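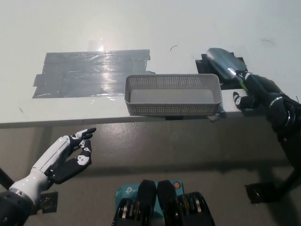
Setting Up and Looking After the Soler Cell
Project report, Turwood Technical School, Ladville
Chun-hung Chuang and Audrey-Anne Marchand

1. Purpose of the work

The Soler cell is the two-armed robot with the white table in front of it. Older students used it before us, and when we got the cell in July there was no written routine for it. Each group started it in its own way. Our task was to bring the cell back to a state where the same job can be repeated in the morning and in the afternoon, and to write down what must be checked.

The job is small. The right hand takes a garden tool from its place on the table and puts it into the grey basket. After that the basket is pushed to its final position. The left hand has no part in this job, but it must stay in its waiting position below the table.

2. The table and the marks

We put the table top at a height of 70 cm. Before, it was higher, and the right elbow had to fold so much that the arm stopped with a joint limit error. At 70 cm the error did not come back in our tests.

The places on the table are marked with tape. The large grey area on the left side is kept free in this job. The black mark on the right is the tool place, and the basket stands between the two, close to the front edge. We tried to mark with a pen first, but the line was wiped away with the first cleaning, so we went back to tape.

Tape has also its problems. The ends of the strips lift after some weeks, and dust is collected under them. The grey tape is shiny and throws the ceiling light back to the head camera. We turned off one row of lamps and the exposure became more stable, although the bright spot is still there. With more time we would change to a matt tape.

3. Picking up the tool

The handle must point to the right hand, down towards the front of the table. If the tool is turned too far, the fingers close on the neck of it and the grip is weak. We wrote this rule on a paper beside the computer, because it was our most frequent mistake.
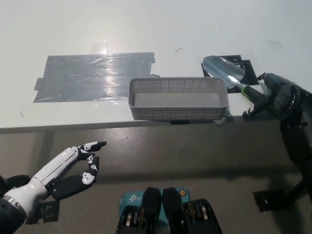

Figure 1. Right hand closed on the handle of the trowel, tool at its marked place.

The closing force was set too high when we took over the cell. The hand held very well, but the finger motors became warm during a long session. We lowered the force in small steps until the tool slipped, and then went two steps up again. With this value we made a series of 20 picks. In 2 of them the tool turned in the hand after lifting. Both times the hand had closed too near the end of the handle, so we corrected the grip point and did not touch the force.

The thumb gave us more work. It did not open to the same angle every time, and we believed first that it was a software fault. Audrey-Anne found that the screw on the thumb side was not tight. It is tightened now, and its position is marked with a thin line of paint so that a movement can be noticed at once.

The basket and the tools come in one set from Ternholm. The basket is light, with walls full of small square holes, and it slides very easily on the white surface. This is good for pushing. It is bad when a sleeve or a cable touches it before the start.
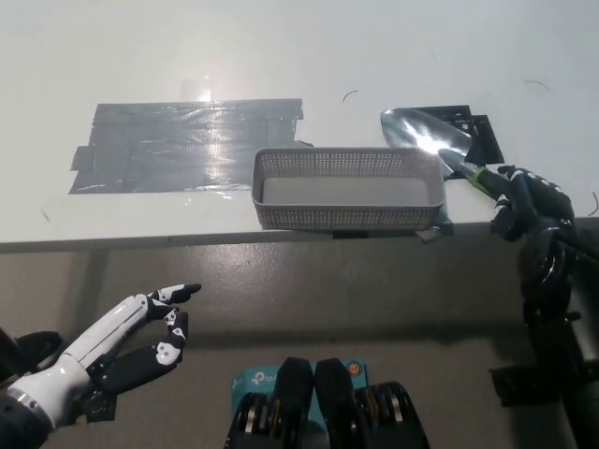
4. Reflections and the camera

A polished metal blade is more difficult for the camera than we expected. It reflects the lamps, and in some positions the program takes the bright part for the whole tool and calculates a wrong centre. We did not solve this completely. The program now looks for the handle instead of the blade, and the green colour of the grip helps, as very little else on the table is green.

Small hairs and dark fibres on the white top are a second, smaller trouble. They do not disturb the picking, but they appear in the difference image that we use to check if the table has changed. One must wipe the table before taking the reference image. We use a dry cloth, and never spray, because the liquid goes under the tape.

5. Pushing the basket

For the push, one finger of the right hand is laid against the right end of the basket and the arm moves slowly. The contact should be low on the wall. When we pushed at the rim, the basket tilted a little and came to rest at an angle to the table edge. 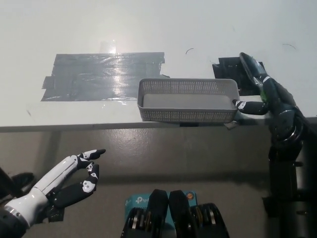

6. Routine for the next group

Before switching on:
Wipe the table and press down all tape ends.
Look at the cables along the right arm. They must not be tight when the elbow is folded.
Check the paint line on the thumb screw.
Check that the teal tp-link box at the front of the body sits firmly and its plug is fully in.

After switching on:
Move both arms to the waiting position and let them stand for 20 minutes. The joint values drift a little when the motors are cold.
Open and close each hand three times without any tool.
Put the basket on its place and take a new reference image.

At the end of the day:
Lower the arms before cutting the power. Without power they fall, and the fingertips can hit the table edge.
Write in the cell notebook what was changed, also if it was only one value.

7. What remains to be done

The left hand was not calibrated in this project. Its index finger stands out further than the others in the waiting position, and we do not know if this is a setting or a mechanical matter. The matt tape has been ordered, and the grey area should be laid again when it arrives. The grip values and the camera settings are stored on the cell computer in the folder with our names.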